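From: Nnamdi Osagie
To: cladside-data
Date: 11 Sep 2024
Subject: Re: Episode rejection rule for the towel task

On Tuesday, Diane Vachon wrote:
> I went through the Campbell batch with the current rule and
> 242 of 1000 episodes come out as rejects. Most of them
> are marked "regrasp". I don't think a regrasp should be
> a reject by itself. The operator opens, shifts, closes
> again, and the rest of the episode is fine. Can we keep
> these, or does the loader choke on them?
>
> Second question: who decides what "corner" means in the
> label? Brock and I disagree on a lot of them.

Diane,

The loader does not choke. The rule dates from February, when the gripper channel was stored as open/closed and a regrasp inside one segment could not be told apart from a dropped sample. We log finger width now, so the original reason is gone. I would keep any episode with up to 3 regrasps and reject above that. Gordon can rerun the filter without touching the raw files.

One condition. The regrasp has to stay in the episode as recorded. Please do not trim out the open/shift/close part to make the motion look cleaner. The February set was trimmed that way, and the policy trained on it closes once, misses, and carries on with nothing between the fingers.
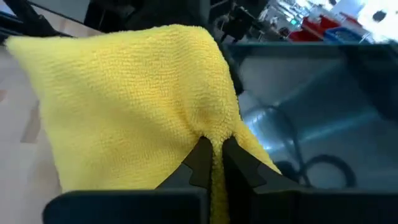
The grasp label is where I think most of your disagreement with Brock comes from. We have been asking people to judge from the wrist view alone, and the wrist view does not always settle it. With the yellow towel the fabric is gathered into a pucker between the fingertips, there is a pointed flap hanging beside the right finger, and another part of the cloth stretches out to a rounded point at upper left. One labeler sees the flap and writes "corner". Another sees the thick fold coming down into the pinch and writes "edge" or "middle". Neither can be shown wrong from that view. I propose we drop "corner" as a required label and replace it with two fields:

grasp_type: single layer / gathered / unknown
free_corner_visible: yes / no

Under that scheme the towel above is gathered, yes. Anything that needs a guess about what is under the fingers goes in as unknown. Unknown is a valid value and will not lower anyone's agreement score.

For the Tralport arm, Chantal reports that the overhead view lags the wrist view by 37 ms. This matters for training and not for labeling, so please carry on. She will write the offset into the episode header and Gordon's loader will read it from there. Do not shift timestamps by hand.

Still open: whether we relabel the old Darstead episodes under the new fields or leave them out. I lean toward leaving them out. Brock, you labeled most of them, so your view would help.

Nnamdi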